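Getting Tomato, Turmeric and Curry Stains Out of Light-Colored Kitchen Tools

I cook with tomato and turmeric pretty much all winter, and I love them both, and for years every pale thing I owned turned orange. Spatulas, storage tubs, the lid of the blender, one very nice cutting board. I've tried a lot of fixes (some of them silly!) and the ones on this page are the ones I still use.

Start with cold water

Hot water feels right, and for grease it is, but go in with cold first. Rinse the loose sauce off before anything else touches it. A tool that goes straight from the pot into a hot soapy bowl full of other things will share its color with everything in there. I once turned four white ramekins peach that way.

After the cold rinse, a squirt of dish soap straight on the dry tool, no water yet. Rub it in with your fingers for a minute, then add warm water and keep going. The color in these sauces rides along in the oil, so soap gets to work much faster before you thin it down.

Baking soda paste

Three spoonfuls of baking soda to one of water makes a paste that stays put on a spatula. Smear it on thick, leave it while you eat, and wipe it off with a damp cloth. It's great on silicone and on enamel. On shiny clear plastic go easy, it can leave a haze.

For tubs, I put in a spoonful of soda, a squirt of soap, some warm water and a torn-up paper towel, then snap on the lid and shake it like mad. The paper towel scrubs all the corners for you. My kids fight over this job, so I let them have it every time!

Sunshine, the best one

If you try only one thing here, try this. Wash the stained piece, leave it damp, and set it on a windowsill in full sun. Turmeric fades like magic. A yellow tub I'd given up on in September was back to white after two bright afternoons. Tomato takes longer, and old tomato sometimes only goes halfway, but halfway is still a lot nicer to look at. Flip things over at lunchtime so both sides get their turn.

Silicone that smells like onions

Silicone holds on to smells even when it looks clean. Put the piece on a baking sheet in a 200 degree oven (Fahrenheit, please!) for half an hour and let it cool in there with the door cracked. Check that your piece is silicone all the way through first. Anything with a wooden handle or a glued-on grip stays out of the oven and gets a vinegar soak in a tall jar, head down, handle in the air.

If your silicone feels tacky, that's usually a film of old cooking oil. Plain soap won't shift it. Baking soda paste, ten minutes, an old toothbrush, then rinse in the hottest water your hands like.

Tongs, whisks and other awkward shapes

Anything with two arms or a lot of loops wants to be washed open. Spread tongs wide, do the inside faces first, and hold the tips right in the stream, which is where the sauce sits. The hinge end gets forgotten, so run a bottle brush through it once a week or so. If you have coated tips with a wavy edge, brush along the waves and then across them.

Whisks are easiest if you whisk them clean. Big bowl, warm water, a little soap, twenty seconds of pretending to make meringue. Dry tongs and whisks standing up in a crock, working end on top, so the water runs off and nothing sits in a puddle.

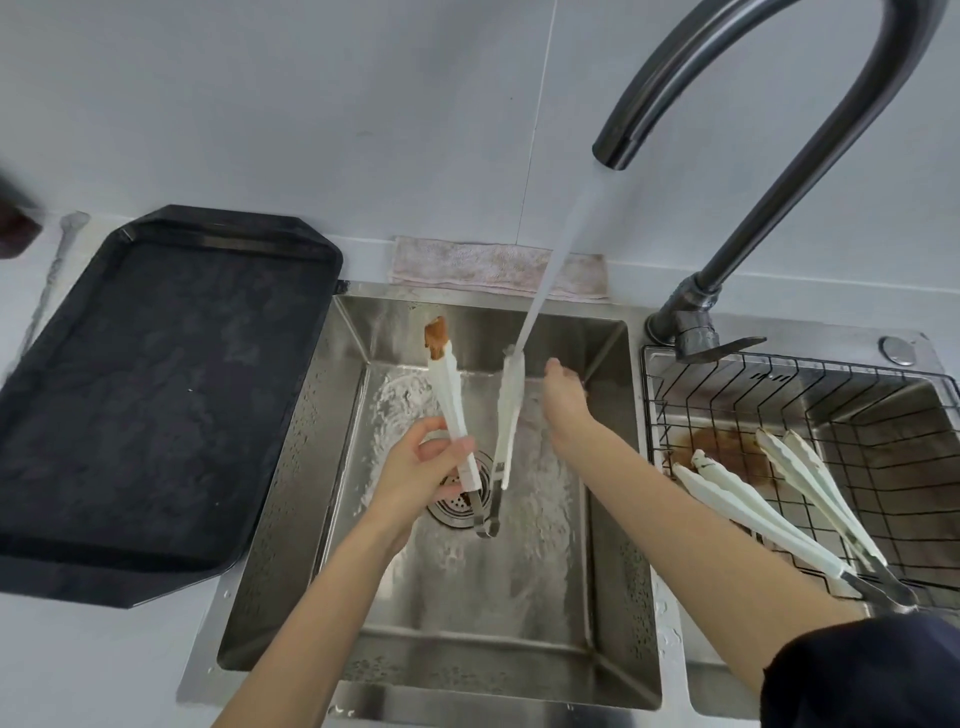 Reinhold Reuter wrote in to say that he skips the paste altogether and wipes a little plain cooking oil over the stain before any soap goes near it, then washes as usual. He says it lifts fresh curry in one go, and that he keeps a saucer of oil by the stove on curry nights for exactly that.

I tried it the same evening and I'm delighted with it! It did wonders on my pale spoon rest and nothing at all on a tub stained last spring, so I'd call it a trick for fresh messes. Use a paper towel for the wiping, or you'll have an orange dishcloth to deal with next.

And if you do get an orange dishcloth: cold rinse, soap, a soak overnight in cold water with a scoop of oxygen bleach, then out on the line. Same sun, same magic. Keep the dark towels out of the bucket.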